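Shelter Intake and Foster Placement, handout for session 4
Notes by Awuor Chege, Gikdale evening course. Read before class, bring a pen

Leftover from last time: we ran out of room on quarantine vs isolation. Quarantine = looks healthy, unknown history, waiting to see. Isolation = already sick. Different rooms, different mops, different shoes if you can manage it. People mix these up on the test every year.

1. Intake, first hour

Scan for a chip before anything else. Scan twice, slowly, shoulders down both sides to the elbows, chips migrate. A dog with a chip is somebody's dog until the hold period runs out. Check your own county for the number of days, they really do differ.

Then weight, gums, teeth, ears, temperature if the dog allows it. If the dog does not allow it, write "not taken" on the card. Blank box is useless to the next shift, they can't tell if you forgot.

Vaccines at the door, not next morning. Distemper/parvo combo for adults and for puppies from four weeks in a shelter setting. Pregnant dogs: ask the vet, the answer depends on the risk in the building. Lino Greco will go over this in session 6 so don't panic about the schedule yet.

Photo against a plain wall, name or number on the card. No flash.

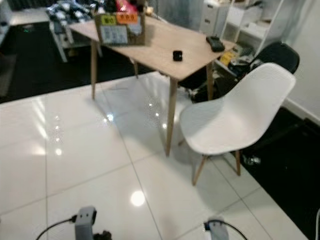 Table and box, tiled room.

2. Reading the dog

Most new arrivals shut down. Quiet does not equal calm. Look for: tail tucked, weight on back legs, whale eye, lip licking with no food around, yawning, refusing a treat they'd normally take. A dog who won't eat a piece of hot dog is telling you a lot.

Don't do a behavior evaluation on day one. Or day two. Sajib Haque's rule at Edesano is three nights minimum and I have stolen it. Notes from the first days are still worth keeping but write what you saw, not what you think it means. "Growled when bowl was lifted" is fine. "Food aggressive" is not fine, that label follows a dog for months and fosters read it and run.

Hounds and other loud breeds: barking at kennel front is mostly frustration. Cover the lower half of the kennel door, feed scattered instead of in the bowl, move away from the main hallway if there's space.

3. Pregnant and nursing mothers

Comes up more than you'd think. Gestation is 63 days give or take, but you almost never know the start date so go by the body. X-ray late on gives you a puppy count, helpful for knowing when she's finished.

Foster home before whelping if at all possible. Shelter air is bad for newborns. Set up the box a week ahead so she gets used to it, sides high enough to keep pups in, low enough at one point for her to step over. Rail around the inside so nobody gets squashed against the wall. Newborns can't hold their own heat, so warm one side of the box and leave the other cooler, they crawl to what they need (and so does she).

Temp drop below 99 F usually means labor within a day.

Call the vet if:
hard straining for half an hour and no puppy
more than two hours between pups and you know there are more
green discharge before the first one
she's weak, shaking, or won't let them nurse

Weigh every puppy daily, same time, same scale, kitchen scale in grams. Should gain every day after the first. A puppy that loses two days running goes to the vet, don't wait for a third. Colored collars or a dab of nail polish for telling them apart.

Feed mom puppy food, as much as she wants. She'll still look thin. That's normal up to a point. 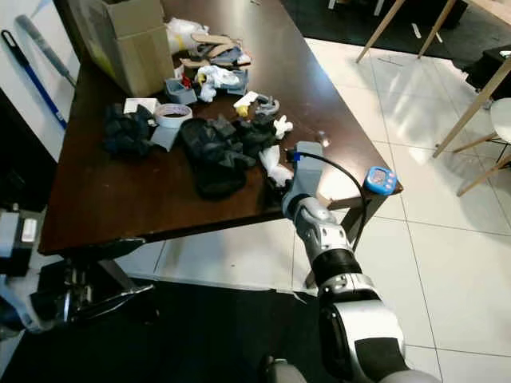
Deworming starts at two weeks and repeats every two weeks, mom gets done too. Write the dose next to the weight. I've seen a dose written with no weight and we had to start the whole litter sheet over.

4. Matching fosters

Form first, then a phone call, then the home visit. The call is where you find stuff out. Grigore Bogdan did the calls for Barbu last spring, 76 of them, 69 went on to a visit. The seven that dropped mostly dropped themselves, once they heard how often newborns need checking.

Ask about: other pets and their vaccine dates, stairs, who is home at noon, landlord's written ok, whether they've ever said goodbye to a foster. First timers do better with a calm adult dog. Not a litter!! Even if they beg.

Send home in writing: med times, emergency number, what's normal poop and what isn't, and the return date for shots. Also a martingale or a slip lead on top of the regular collar, new dogs back out of collars in parking lots constantly.

Check in at 24 hours, 3 days, then weekly. Text is fine. If they stop answering, call. 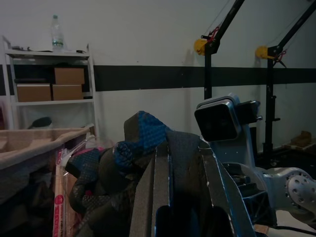
Crumpled fabric, close view.

5. Paperwork

One card per animal, incl. each puppy. Card number on everything. Flurken members use the online form, same boxes in a differnt order, which drives me nuts but ok.

Transfers across state lines need a health certificate signed by a vet. Look up the receiving state, not yours.

For next time
Read the kennel cough pages, 1st half only. Fill out the practice intake card for dog 123 (packet, back page), and mark any box you'd leave as "not taken" and why. Jacobus Maluleke is teaching the leash part, so closed toe shoes and no dangly earings.

Cards are due at the start of class, paper please, my inbox is full.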